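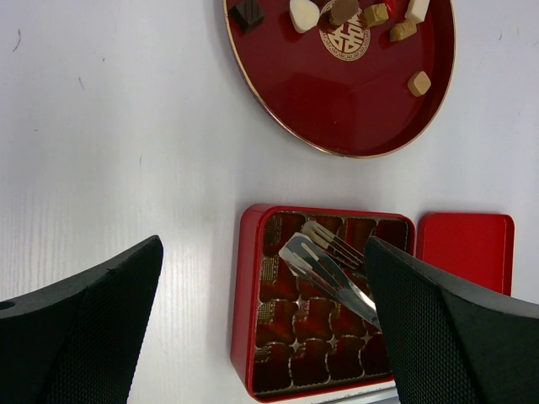 The view from the wrist: tray, tongs and a box waiting to be filled, at Zetance's workshop.

Rehema Mrema has put the same chocolates into the same kind of red box 48 times since breakfast, and she has not eaten one. She mentions this twice before I've got my coat off.

Strictly speaking, the robot puts them in. Mrema stands behind it, steering its arm through a pair of handles, while the machine records every swoop, dither and change of heart. Enough of these recordings, the thinking goes, and it will learn to pack a box of chocolates by itself. I have known people who took longer.

Zetance wants its arms to handle the fiddly jobs that factories still give to fingers. Chocolates are a cruel place to start. They're square, or round, or shaped like a cushion, and the robot is expected to pick them up with serving tongs, as if it were working a wedding. The tray even has a gold emblem in the middle that looks very much like the double happiness sign. Happiness, on the morning of my visit, was running closer to single.

"The tongs were Laurinda's idea," Mrema says, in the tone people use for a neighbor's drum kit.

Laurinda Azevedo, who plans the sessions, is unrepentant. Anyone can record a tidy demonstration, she tells me, and a robot raised on tidy demonstrations falls apart the first time a caramel lies at an angle. So between runs she scatters the pieces again, with the concentration of a woman arranging flowers. She also keeps the fumbles, provided the operator recovers. A dropped praline that gets picked up again is worth more to her than three perfect ones.

What gets thrown out is hesitation. Hover too long over a compartment and the system may decide that hovering is part of the job. An early version, trained in May on 11 operators of varying confidence, would stop above the box for 20 seconds at a time, like a man reading the little card to find out which one is coffee.

Then it's my turn. I take the handles, close the tongs on the air beside a white chocolate, and do it again. Azevedo makes a note.

"We can use that?" I ask.

"No," she says, and reaches over to reset the tray.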